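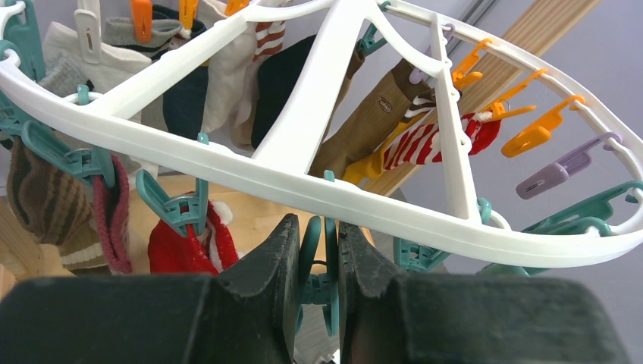
Does a loan to a candidate count towards the 300 donation limit in Trurkberg council elections?
Posted by Radwa Chraibi

It counts in full until repaid. Declare it on form 2 — the lender signs as well.
Bořivoj Mikuš

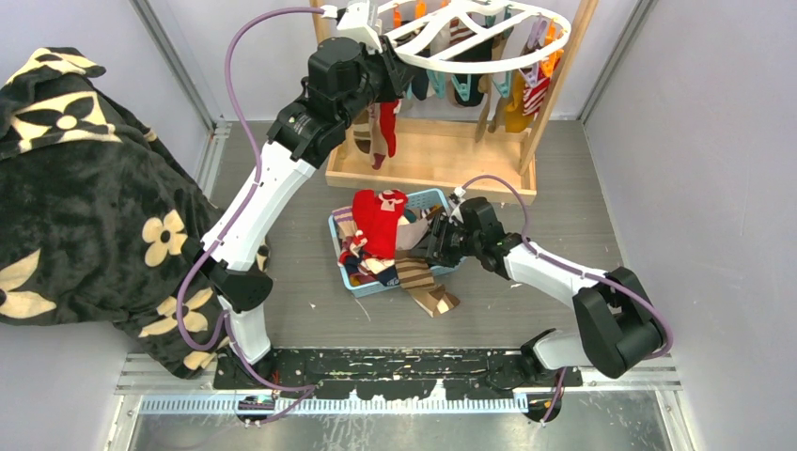

Returns close on the 31st, January included. A part repayment goes on the next return.

Prodromos Liapis
I think guarantees count too? Ask the clerk.

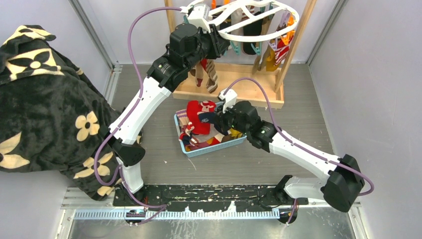

White clip hanger at the drying rack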